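Hand-held gripper demos: how slow is too slow?

Asked Wednesday

Hi all! I'm recording demos with a hand-held gripper - the task is picking up a round, flat thing from a table - and I've got 110 so far. Should I move at a normal pace, or creep along so the policy has plenty to learn from? Mine keeps stopping just short of the rim.

Answer 1 (5 votes)
Welcome! I'd go at the pace you'd use to hand a friend a cup of coffee. When I crept, my Torow arm learned to hover, bless it, and I ended up redoing 300 demos. Trim the idle bits at the start and end too, and begin from a different spot each time - left, right, a bit high.

Answer 2
just get more data

Answer 3 (2 votes)
I agree with the first answer, and I'd add that the approach matters more than the lift. Open wide well before you get there and keep both fingertips in view.

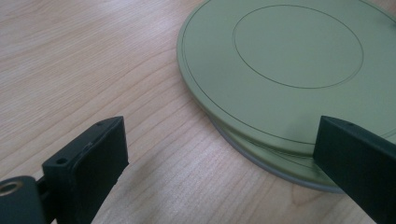 Then close in one smooth motion, and if you bump the rim, back off and try again without stopping the recording. Those little recoveries taught my setup a great deal. I did try joystick teleop through Gilta first, and my wrists still haven't forgiven me.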